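Comparing Hand-Held Grippers at the Bench: Tips for Small Parts

If you are choosing between two sets of hand-held grippers, small parts will tell you more than big ones. Almost any jaw can pick up a mug. Screws, spacers and little metal blocks are where the differences show up. These are the habits we settled on at the Linside workshop after trying three sets over the month of July.

Work on a plain, light board. Dark jaws are easy to see against it, and a dropped part doesn't roll off into the carpet. Wipe it down before each round, as dust changes how parts slide.

Put one part out at a time. Start with it between the two hands, closer to you than the box it has to go into. Do 50 pickups with one set before you switch, then rest your hands for a few minutes.

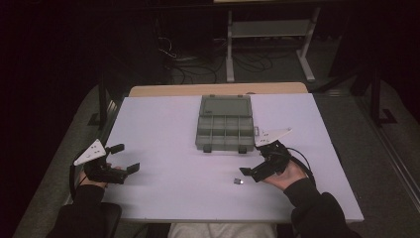
Keep the lower jaw flat to the board when you come in. If you tip it, the part gets pushed away and you end up chasing it. Máté Bozsik files a slight bevel on his lower jaws for this, but try them as they come first.

Sort out the cables before you start. Let them hang outside your elbows with enough slack to reach the far side of the board. A cable that tugs on your wrist will make a good gripper feel like a bad one.

A compartment box makes a fair target. Small cells are harder than large ones, so use the same row for every set. Leave the lid open all the way — half open, it catches the jaws.

Write down drops as they happen. With the Rotach set I had 6 drops in 50, and with the Desthorpe set I had 23, most of them from squeezing too hard on polished parts. Rukhsana Khattak ran the same parts and did better with the Desthorpe, so have a second person try both before you buy.

Wear long sleeves that fit at the cuff. Loose ones drag across the board and move things.

Store the grippers with the jaws open and the cables coiled loosely.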